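Anyone else's library switch to the 14 day loan thing??

Board: Town Talk > Grisville and around

mossytoast
Posted Friday, 7:12 am

Typing this on my break so sorry for the mess. Went to renew three books last night and the site says loans are 14 days now, no renewals if theres a hold. Used to be four weeks. Did I miss a notice?? I'm at the Grisville branch.
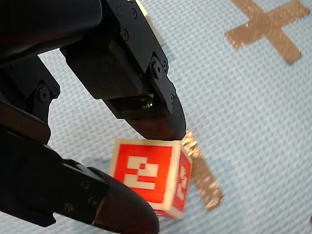 Re: Anyone else's library switch to the 14 day loan thing??

plumbline_22
Posted 7:31 am

Not just you. Julton branch did it at the start of August. There was a sheet of paper by the return slot. One sheet. That was the notice.

Re: Anyone else's library switch to the 14 day loan thing??

okaybutwhy
Posted 7:40 am

Good. Sorry but good. I waited all spring for a cookbook that one person kept renewing. Four weeks is too long for anything with a wait list.

Re: Anyone else's library switch to the 14 day loan thing??

mossytoast
Posted 7:44 am

Fine for the ones with a wait list! Mine had no holds on them at all. One is a history of canals. Who is fighting me for the canals

Re: Anyone else's library switch to the 14 day loan thing??

hensandchicks
Posted 8:02 am

It's the driving for me. We're out past Gultby, the library is a 40 minute round trip if the crossing is open. Four weeks meant I could tie it to the feed store run. Two weeks means a trip just for books. With kids that's a big bag of books too, and one is always under a bed.

I asked at the desk and the lady was very nice but said the system does it on its own and she can't change due dates past one extra day. One day!

Re: Anyone else's library switch to the 14 day loan thing??

plumbline_22
Posted 8:09 am

Does the van still come to Gultby? Thought it stopped by the fire hall.

Re: Anyone else's library switch to the 14 day loan thing??

hensandchicks
Posted 8:15 am

Every other week, for an hour, in the middle of the day. I work. And you can't return branch books to the van, or couldn't last year. Got told off for it.

Re: Anyone else's library switch to the 14 day loan thing??

deskjockey_lou
Posted 8:51 am

I used to shelve at Julton so a few things, quick.

The short loan is supposed to be for new stuff only. New = sticker on the spine. Older books should still get the long loan. BUT when they moved everything to the new catalog a lot of old records came over tagged as new. So your canal book is probably in there as a new release. Ask them to check the item type. Use those words, item type. They can fix it at the desk, takes a minute.

Renewals: you get one, if no hold. The website only shows the button when you're close to the due date so people think it's gone.

Re: Anyone else's library switch to the 14 day loan thing??

mossytoast
Posted 8:58 am

ok THAT is useful. The canal book is older than me. Will ask tonight.

Re: Anyone else's library switch to the 14 day loan thing??

okaybutwhy
Posted 9:20 am

So it's a glitch and everyone's mad at a glitch. Great. Still think two weeks is plenty. If you can't finish a novel in two weeks, put it back and get in line again.

Re: Anyone else's library switch to the 14 day loan thing??

grgic_fan
Posted 9:33 am

Come on. Some of us read 10 minutes a night before passing out. I'm on page 500 of a 700 page Grgić and I have been on it since before the snow melted. I have checked that thing out so many times the desk guy just slides it over now.

Re: Anyone else's library switch to the 14 day loan thing??

okaybutwhy
Posted 9:36 am

Then buy it?

Re: Anyone else's library switch to the 14 day loan thing??

grgic_fan
Posted 9:41 am

Out of print. Cheapest one I found costs more than my tires. Also the whole idea of a library is I don't have to buy it?? Nobody else has asked for it. It would be sitting on a shelf.

Re: Anyone else's library switch to the 14 day loan thing??

plumbline_22
Posted 10:05 am

With grgic_fan here. Holds should decide it. Nobody waiting, keep it. Somebody waiting, bring it back. Don't see why that needs a number of days at all.

Re: Anyone else's library switch to the 14 day loan thing??

deskjockey_lou
Posted 10:27 am

Because books never come back. Really. No due date and people forget they have them, then they move away. We'd find them at yard sales with the stamp still in. And plenty of people don't place holds, they walk in and look at the shelf. If it isn't there they leave.

Re: Anyone else's library switch to the 14 day loan thing??

hensandchicks
Posted 12:14 pm

Ok I didn't think about the shelf people. I am a shelf person. Still want my four weeks though.

Does anyone know if fines are back too? Mine says balance but won't say what for.

Re: Anyone else's library switch to the 14 day loan thing??

deskjockey_lou
Posted 12:30 pm

No late fines. Balance is a lost book charge, it kicks in on its own when something is way overdue and goes away when you bring the book in. Check under the bed.

Re: Anyone else's library switch to the 14 day loan thing??

hensandchicks
Posted 12:33 pm

ugh. It's the dinosaur one. I know exactly which bed

Re: Anyone else's library switch to the 14 day loan thing??

mossytoast
Posted 6:48 pm

Update, went in after work. Said item type. He typed for a bit and yep, canals was down as new. Fixed, got the long loan back. The other two really are new so they're due when they're due, fair enough. He said to email if you find more wrong ones, they're going thru the list by hand and it's slow.

Also they have a Julton return box inside the Grisville door now. Plumbline did you know about that?

Re: Anyone else's library switch to the 14 day loan thing??

plumbline_22
Posted 7:05 pm

Did not. Let me guess, one sheet of paper.

Re: Anyone else's library switch to the 14 day loan thing??

mossytoast
Posted 7:09 pm

Taped to the box, yes. Wrong hours on it too, I told them.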